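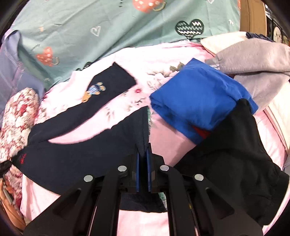 Laundry sorting is the dividing of clothes and household linen into groups before washing. The usual groups are white, light, dark and bright colors, but many homes also separate by fabric – bed sheets in one load, fleece and other soft knits in another.

New dark cotton can lose dye in the first washes, so navy and black garments are normally kept away from pale sheets. Embroidered pieces are often turned inside out.

In the town of Plondska, sorting was done by hand at the public wash house, which served 295 households. Melina Manolakis, in her study of the house, writes that some 80 loads were sorted there in a week, with the largest number in December. The long sorting table is kept today in the Delić collection.

See also: Washing line, Ironing, Bed linen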